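Flurkari Tiled Work Table

We use cookies to remember your cart and to see which pages get read. By continuing to use this site you accept this. Manage settings.

Published 8 Apr 2021

The Flurkari is a freestanding work table with a tiled top, made for kitchens that need another surface for prep, packing or refilling. It is sold by Damgate in white only. The tiles are large, square and glossy, set with gray grout. The base is powder-coated steel and arrives flat in the same carton as the leg hardware. The top ships in a separate crate.

Most people who buy this table already have a counter and have run out of it. The Flurkari stands at normal counter height, so you can push it up to an existing run of cabinets and slide a pot across. It can also stand alone in the middle of a room. The edges are finished on all four sides and there is no back panel, so it does not matter which side faces the wall. 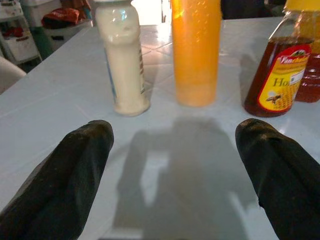
By Phan
Product Editor, Damgate

Tile is an old choice for a work surface and it still does a few things well. You can set a hot pan on it without looking for a trivet. It does not soak up oil or vinegar. Knife marks do not show, though you should use a cutting board anyway, as glazed tile will dull a blade quickly. A tall bottle or a jar with a flat base stands steady on it as long as it is not sitting right on a grout line. The grout on the Flurkari is set slightly below the face of the tile, so narrow containers such as spice tins or small vials should go in the middle of a tile.

The glaze is a high gloss. Under a strong lamp or next to a window you will get a bright patch of reflected light on part of the top, and it moves as you move. Some customers like this because it makes a dim kitchen feel lighter. If you work under a single bright bulb and find glare tiring, order the matte sample before you decide. The matte tile is not stocked for this table, but Damgate can build it to order with a longer wait.

The white also changes with the light. In daylight it reads as a cool white with a little blue in it. Under warm bulbs it looks closer to cream. Put it next to a plastic bottle or an enamel bowl and you will see that few whites match. We mention this because the most common question we get is whether the table will match existing white cabinets. Order a sample tile and leave it on the counter for a day or two.

What the table is used for

The first version was made for a small sauce and condiment kitchen that needed somewhere to fill, cap and label. That remains a common use. Bottles and tubs can be set out in a row along the back of the table, which leaves the front half clear for whatever you have your hands on. The pale surface makes a spill easy to see, and a dark label or an orange lid is easy to find when you reach for it.

At home it tends to become a baking table or a place to put groceries down before they go into cupboards. It is also a good height for standing work such as potting seedlings or sorting recycling. We do not recommend it as a dining table. The apron under the top is deep and there is not much room for knees on a normal chair. A tall stool works better, but you will still be sitting a little far back.

Rolling out pastry directly on the top is possible, but flour collects in the joints and takes a brush to get out. A rolling mat solves this. If pastry is the main thing you make, look at the Dikach stone-top table, which has the same base and no joints.

The tile top

Each tile is glazed ceramic, bonded to a cement backer board. The backer sits in a steel tray, and the tray bolts to the frame. There is no wood in the top, so it will not swell if water gets in at the edge. The tray has a folded lip that protects the outer row of tiles when something knocks against the side.

The top is rated for 300 pounds, spread evenly. A stand mixer, a full stockpot and a row of bottles together come nowhere near that. Do not stand on the table or put all the weight at one corner. Clamp-on equipment such as a pasta machine or a hand grinder can be fitted at the lip, with a folded cloth between the clamp and the tile. Tighten by hand only.

If a tile cracks, it can be replaced without changing the whole top. Every order includes two spare tiles wrapped in paper, packed under the leg hardware. Please look for them before you throw the carton away. More than 100 customers have written in to ask where their spares were, and in nearly every case they were still in the box.

Cleaning

For daily cleaning, wipe with warm water and a drop of dish soap, then go over it with a dry cloth. Gloss tile shows streaks, and the dry cloth takes care of them. Mayonnaise, cream and other fatty foods leave a film that plain water will not shift, so use soap for those and rinse twice.

Lint and dust show on a pale glossy surface less than they do on a black one, but they do gather in the joints. A soft dish brush run along the lines once a week is enough. The grout is sealed at the factory. It should be sealed again after 9 months and then once a year. Any penetrating grout sealer from a hardware store will do. Wipe the excess off the tiles before it dries or it will leave a haze.

Do not use:
Scouring powder
Steel wool
Drain cleaner or oven cleaner
Undiluted bleach on the grout

Turmeric, beet juice and red wine will mark the grout if they are left overnight. A paste of baking soda and water, left for an hour and brushed off, takes out most of the color. Old stains may need a grout pen.

Assembly

Two people are needed for the top. One person can put the base together alone in less than an hour. The legs fit into corner brackets and are held by two bolts each. Leave all the bolts loose until the fourth leg is on, then stand the base upright on a flat floor and tighten them in turn. Lower the top onto the frame with the bolt holes lined up, and fasten it from underneath.

Each leg has a screw foot for leveling. Take a little time over this. A tiled top does not flex the way wood does, and if one foot is off the floor the table will rock. Put a spirit level across the middle of the top, then along each long side. If your floor is old and uneven, extra-long feet are available for the price of shipping.

Casters are not offered for this model. We tried them in an early batch and the movement opened up hairline gaps in the grout. If you need to move the table, lift it. Dragging it will loosen the brackets.

Accessories

Under-shelf. Steel wire, fits between the legs a hand's width above the floor. Holds boxes, pots and bulk containers. It will also hold narrow bottles, but they can tip between the wires, so put a tray under them.

Side rail. A plain bar with five hooks for towels and utensils. Fits either short side.

Sample tile. One full-size tile in gloss or matte. The cost of the sample is taken off your order if you buy the table.

Grout care kit. Brush, sealer and cloth. The kit costs $59 and lasts for several treatments.

Shipping and returns

The Flurkari ships in two pieces. The base carton goes by regular parcel service and often arrives first. The crate with the top goes by freight and the carrier will call to arrange a time. Delivery is to the front door or loading area. Carrying it up stairs costs extra and has to be booked when you order.

Open the crate while the driver is there if you can. If any tile is chipped or cracked, write it on the delivery slip and send us a photo. We will send tiles for minor damage and a new top for anything serious. Orders placed in March had a longer wait for the crate because of a tile delay at the supplier. Those have now shipped and current orders are leaving on the normal schedule.

Unused tables can be returned within 30 days in the original packing. The built-to-order matte version cannot be returned unless it arrives damaged. The frame is under warranty for five years and the top for two. The warranty does not cover grout stains or tiles cracked by a dropped object.

Sign up for the Damgate newsletter to hear about restocks and new sizes. We send it once a month and you can unsubscribe at any time.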